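Robot club, week 2 of the motherboard job

Quick one before bed, club ran late again.
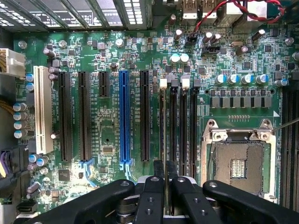

Where we're at

Gripper down over the memory slots at last. No CPU in the socket yet, one less thing to wreck. Drornside round wants a stick of RAM seated by the arm, no hands. Sounds easy. Isn't.

Took 19 goes to get the approach angle right – kept coming in crooked. Blue slot is our landmark now, the colour is easy for the code to find.

Still to do

Slow the last bit of travel. Redo the grip pads. Ask Pokach if we can borrow thier bench supply. Comp is in November and I havent started the writeup.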